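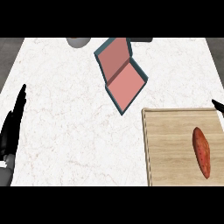 Marble countertop with open pink box, computer rendering.

Milum 406 Portable Massage Table

By the Purkell equipment desk
Sunday, January 26, 2025

The Milum 406 is a two-section folding table for bodywork, massage and energy work. It is built for therapists who move between treatment rooms or travel to clients, and it replaces the earlier Condora model in the Purkell range.

The frame is beech with steel cable bracing. Leg height adjusts in 7 steps by means of a double-knob clamp on each leg. Both knobs must be fully tightened before the table is loaded. Reiki end panels are fitted at both ends, so the practitioner can sit with knees under the surface.

Specifications
Width: 61 cm
Padding: 7 cm, dual-density foam
Cover: polyurethane, oil and water resistant
Face cradle: removable, tilting, fits either end
Armrest sling: included
Carry case: included

The 61 cm width suits smaller rooms and practitioners who need a short reach to the midline. Clients with broad shoulders may prefer side extensions, which attach to the face cradle sockets and are sold separately. Extensions and the face cradle cannot be used at the same end.

Bolsters are not supplied. The Muli half-round and full-round bolsters use the same cover material and are available in matching colors.

Care
Wipe the cover with a damp cloth and mild soap after each session. Do not use alcohol, bleach or citrus-based cleaners, as these harden the polyurethane and void the cover warranty. Oil left on the seams should be removed the same day. Check the cables, hinge screws and leg knobs after every 100 sessions, and replace any cable that shows fraying.

Store the table folded, on its long edge, away from direct heat. If it has been kept in a cold vehicle, let it reach room temperature before opening. Cold foam is stiff and puts extra load on the hinge.

Ordering
Colors are slate, cream and moss. Slate and cream ship from stock. Moss is back-ordered, with the next delivery due in March. Replacement knobs, cables and face cradle pads are listed under Milum spare parts. Quote model number 406 when ordering, as Condora knobs have a different thread.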